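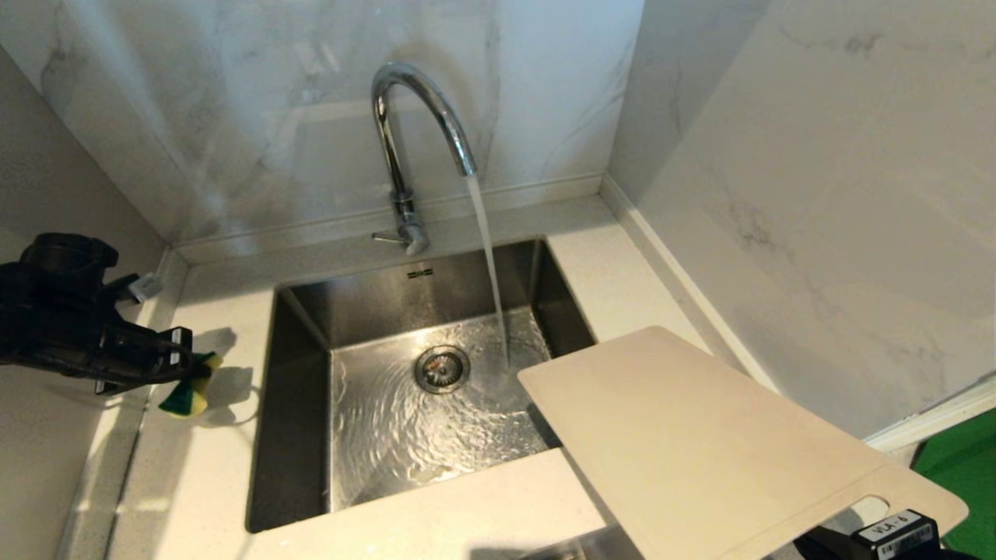

3.2 Washing out the sizing

Pumeck is an unbound edition of printed and folded sheets held in a cloth-covered case, made by Yetunde Effiong at the Flikmont workshop and now kept in the Flernine collection. Its sheets were printed from linoleum blocks on a heavy cotton paper, and the uneven ink take-up on many of them has been put down to worn blocks. We tested a second explanation, that the sizing was partly removed before printing. Effiong's notes state that each sheet was rinsed on both sides and left between felts overnight, but they give neither the flow rate nor the time. Our trial sheets were therefore rinsed under running water in a steel basin (Figure 3), with the gooseneck spout delivering a thin stream to the right of the drain. A stream this narrow strikes a small area and then spreads as a shallow film, and a sheet held still beneath it will lose more size at the point of impact than at its margins. Half of the trial sheets were held still and half were moved by hand through the stream.

Figure 3. Basin and faucet used for the rinsing trials, water running.

All trial sheets were then dried between felts and printed from one newly cut block, using a single batch of oil-based black. The still sheets showed a pale oval with soft edges, most often near the center of the sheet. The moved sheets printed evenly, apart from a slight loss of density along the edge by which they had been held. Of the 58 sheets in the Flernine copy, 17 carry a mark of the first type. The position of the mark varies from sheet to sheet, even where the same block was used, and this is hard to square with block wear. Wear would be expected to recur in one place and to grow through the run.

Two limits should be noted. The paper used in the trials was a modern stock of similar weight – the original mill batch could not be found – and its sizing may respond differently. We also examined only one copy. The second known copy, listed under the title Song in an early dealer's catalog, was not available for study when this section was completed.

The marks do not fall at random within the sequence. They are more frequent in the third and fourth gatherings, where the printed text is shortest and the open ground of the image is largest. Whether Effiong chose marked sheets for these positions, or simply found them acceptable there, is taken up in Section 4 together with the evidence of the folding guides.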